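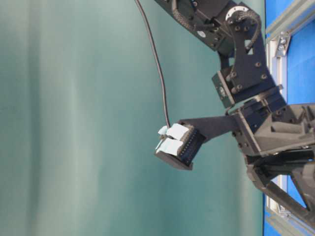 Wenotar published a set of working rules on Monday, September 13, 2021, for shops that use robot arms to handle cables and connectors. The rules run to 12 pages and cover gripper force, cable slack, finger wear and record keeping. They are free to download and carry no legal weight.

The text was drafted by a working group led by Ataahua Maihi, with test work done at the Fastton lab in Lockwood. Members ran over 3,000 handling cycles during the spring and summer, and a draft went out for comment in August. The group received 40 replies, mostly from small assembly shops.

The main change from the draft is in the section on cable slack. The earlier version set one minimum length for every job. The final text asks the shop to measure slack at the farthest point of the arm's travel and write the figure on the job sheet. A cable may touch the gripper housing, but it may not pass between the fingers unless it is the part being held.

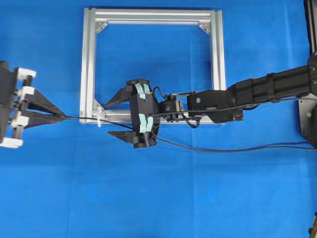
Gripper and cable at an aluminum extrusion frame set on blue cloth.

Connectors must be held by the body and never by the pins. Fingers are to be checked at the start of each shift and replaced in matched sets. Where 2 arms share a work surface, the rules call for a written plan that says which arm may enter the shared area and when. Speed limits for shared areas are listed in a table at the back.

"Most of the comments were about paperwork," said Maihi. "We cut the daily log down to one page and left the rest to the shop."

Tetteh Odoi, who runs the assembly line at Itedier, said his company would start using the rules on one cell before deciding on the others. He would have liked a longer section on flat cables, which the text mentions only in a footnote.

Wenotar said flat cables will be taken up in the next revision. No date has been set for it. Comments on the current text can be sent to the working group through the Wenotar site, with the section number in the subject line.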